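Home | Recipes | Garden | Pets | About

How to Make Herb Oil That Stays Green

Sunday, January 14, 2018
3 min read

I ruined a lot of parsley before I got this right. My first few batches came out the color of an old army jacket and tasted like lawn clippings, and I poured them on soup anyway because I'd paid for the herbs (my family was very polite about it). So here's the way I do it now, which takes one saucepan, one blender and a bit of patience at the end.

You'll need 104 grams of soft herbs, leaves and thin stems only. I like mostly parsley with a handful of chives. You'll also need 200 ml of a plain oil like sunflower or grapeseed. Please don't use your good olive oil! It fights with the herbs and you lose both. I buy the Pana sunflower oil from the little market in Floltbridge, but anything mild will do.

Get a big pot of water boiling and set a bowl of ice water right next to it. Not across the kitchen, right next to it. Drop the herbs in, push them under with a spoon and fish them out after 15 seconds. Straight into the ice they go. Swish them around until they feel properly cold.

Now squeeze. Roll the herbs up in a clean dish towel and wring it like you're mad at it, then open it up, turn the lump over and do it again. Any water left in there will make the oil cloudy and it won't keep as well.

Chop the lump roughly, put it in the blender with the oil and run it on high for 3 minutes. The jug will feel warm on the outside, and that's fine. My old Jernitora blender needs a rest halfway through - yours may be tougher.

Line a sieve with a coffee filter, set it over a bowl in the fridge and pour everything in. Then walk away. I know it's slow. I used to press on it with a spoon to hurry it along and all I got was green mud in the bowl.

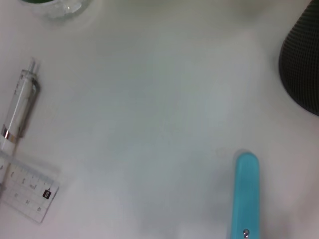
If a little water settles at the bottom after an hour, tip the bowl gently and pour the oil off the top, leaving the last spoonful behind. Keep it in the fridge in something with a lid and use it within three days. Fresh herb oil isn't a shelf thing, so don't leave it out on the counter. For longer than that, freeze it in an ice cube tray and pop one out when you need it.

I put it on potato soup, fried eggs and cold tomatoes, and last September it went on pretty much every zucchini I met. Basil works the same way, but give it only 10 seconds in the pot.

290 shares | 3 comments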